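Bread basket on the table or bread box on the counter?
Kitchen & Table forum, 1,093 views

perlow_kitchen
Sep 9, 2020
Hi everyone! We finally finished the dining nook and I'm down to the silly little decisions, the ones I enjoy most. My mother always kept bread in a tin box and brought out slices on a plate, but I've fallen for dark woven baskets — the rectangular kind that looks so nice against a white table. Do you line yours with a cloth, or just put the bread straight in?

Drendbridge21
Straight in, always. I bake on weekends and I like to see the crust and the weave together. Crumbs go down between the strands, sure, but I turn it over above the sink and give it a few good taps.

russo_at_home
I have to disagree with my friend up there (hi, Drendbridge!). Please use a cloth. I had a basket for 5 years and never lined it, and by the end I was picking at it with a toothbrush and muttering to myself. A plain napkin goes in the wash and you're done.

Jokley
Two baskets here, one lined for rolls and one bare for the long loaves, so I guess I'm on both sides. I wouldn't store bread in either of them overnight, though. It's rock hard by breakfast, at least in our dry air.

perlow_kitchen
You're all so helpful, thank you! I'm going without a cloth for now and russo can scold me in May. The dark brown-gray won me over, and a long shape sits in it very nicely:
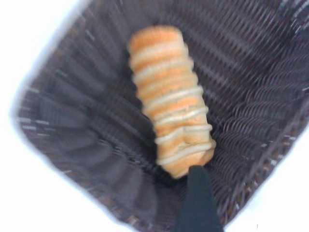 Similar threads
Getting crumbs out of wicker
Linen or cotton napkins for every day?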